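February 2023
by Khurram Hashmi

I sat down tonight meaning to write about the garden, and instead I've spent the whole evening reading takedown notices, so that is what this entry is going to be about (sorry, garden).

It started with an email from Finov, the little company that hosts my old radio drama archive. They had received a complaint covering 605 web addresses, and three of them were mine. Three! I made a cup of tea and read the thing all the way through, twice, and as far as I can tell the sender was looking for copies of a TV series called Grallanon. My three pages are scripts I typed up myself from a serial my uncle wrote for a college station, and one of them happens to have a character named Grallan in it. I suppose some program somewhere saw the first seven letters and got excited.

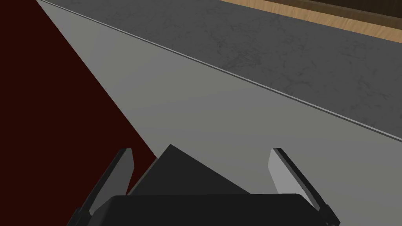
Anyway, I filled in the counter-notice form, and it took me far longer than it should have because it kept asking for a "work identifier" and I had no idea what mine would be. In the end I wrote out the title and the date my uncle finished it, and added a polite paragraph explaining the whole family story, which they surely didn't need. I do feel for whoever has to read these. The woman at Finov wrote back very kindly and said the pages will stay down while the other side has its chance to answer, and that I should save copies of everything. I had already saved copies of everything, in two places, but it was nice to be told.

Then of course I couldn't stop. I went over to Jenby, the forum where a lot of us hobby archivists talk, and found a thread with 202 replies from people in the same boat. One fellow runs a site of old knitting patterns and had his whole "J" section pulled over a music service called Joo. I laughed out loud and then felt bad for him, and wrote him a long message I hope he doesn't mind.

My archive has 2,192 pages now, so losing three for a while is hardly a tragedy. Still, they were his, and I'd like them back up before the family gets together in July. Going to bed. Must remember to print the form.

Contact | © Khurram Hashmi | Back to top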